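Drillgate opens sign-ups for its kitchen arm rental

April 13, 2024

I've been nagging Drillgate about this one since February, so I'm pretty happy to finally type it up: you can now sign up to rent Picard, their kitchen helper arm, for $700 a month. Setup is another $822 (ouch!), but that covers delivery, mounting and 2 visits from a technician.

Ea Thorlacius, who runs the rental side, walked me through what you get. It's the arm, a hand with real fingers, and a starter set of jobs, mostly picking up cups and dishes and putting them somewhere sensible. More jobs come as updates, and those are included in the rent.
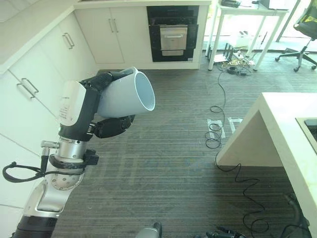
Picard's hand with a white cup, tipped on its side.

I asked Ea what happens if it drops my favorite mug, and she laughed and said to start with the ones I don't like. Fair enough! Breakage isn't covered, by the way, so read that part of the contract before you sign.

The minimum is three months, and you can cancel by email after that. I've put my name down for a home trial and will write it up once the thing has met my dishes.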